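Sat 27 March

Table work again, the one in the corner against the white paneled wall. Top is brown wood with the grain running lengthwise. Hutum stock, bought with the Ketent shelving.
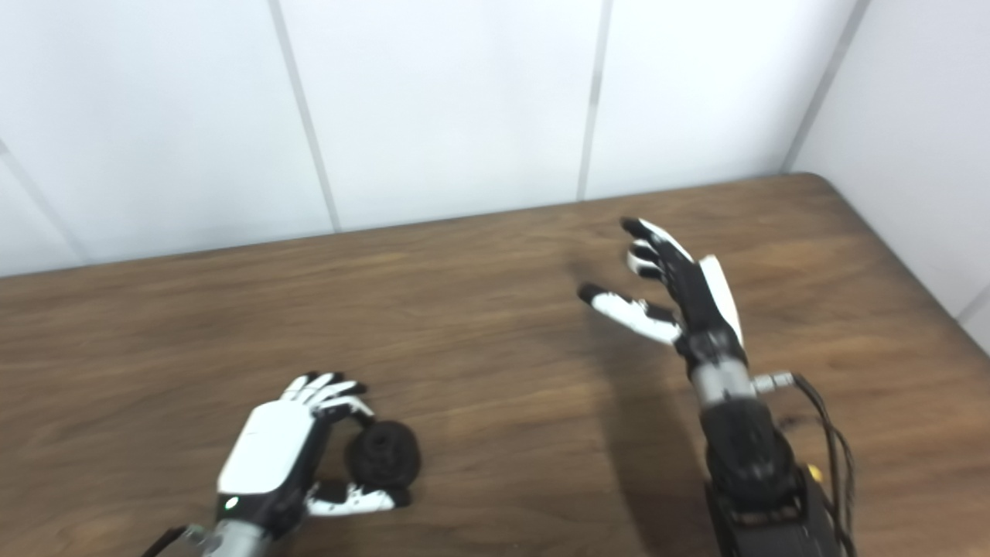
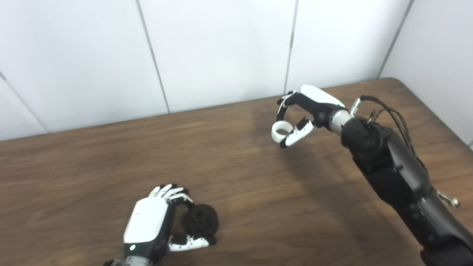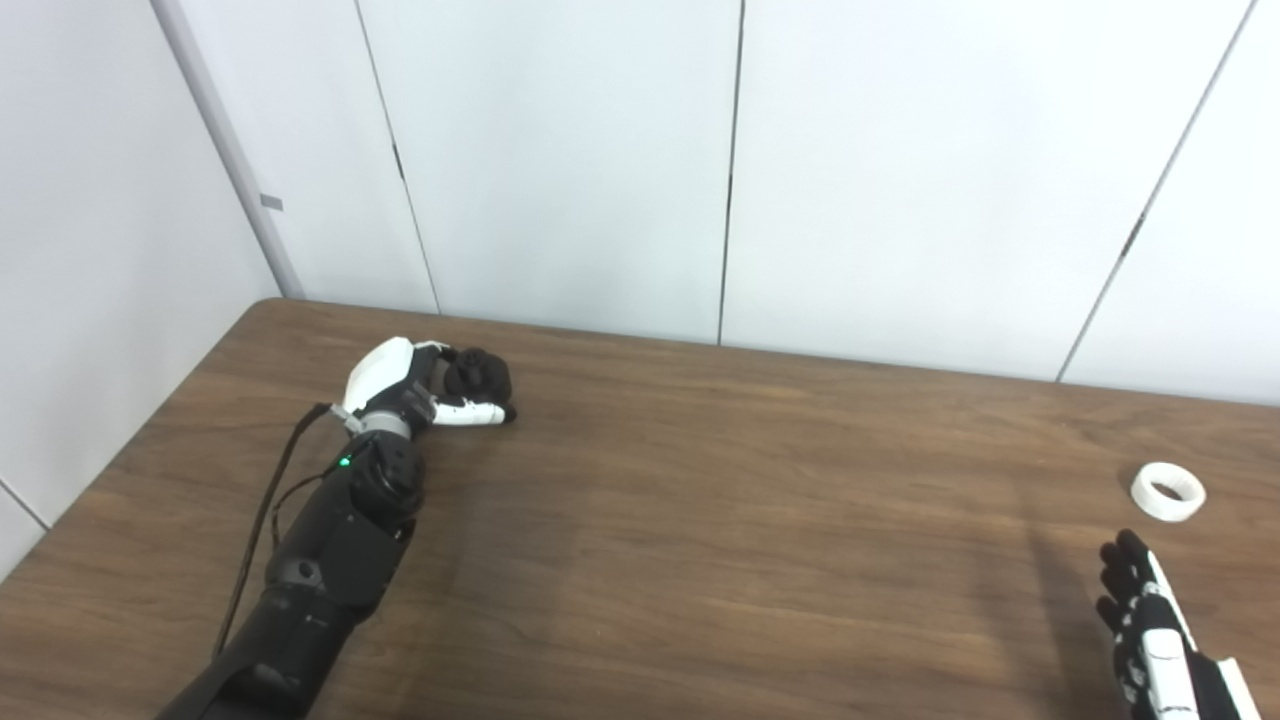

*Small Items Bench, Masanja Workshop*

The black round thing is still without a label. Gitau has it down as a sock, Peninah as a dryer ball. I wrote "round, black, small" on the sheet and left the material column blank. It goes in bin 12 until one of them settles it.

The white ring is filed with the tapes under bin 8. Same position as last week's list, so no change there.

Wiped the tabletop end to end before lunch. The corner where the side wall comes in at an angle collects dust - a flat cloth will not reach it, a folded one will. Asked Wycliffe for a narrow brush. He has 18 in the Lellik order and can spare one.

Sheet now stands at 389 lines. Josphat wants the bins renumbered in March, before the shelving is moved. I would prefer to move first and number after. Left him a note.

Bins 9 to 11 still to sort on Monday.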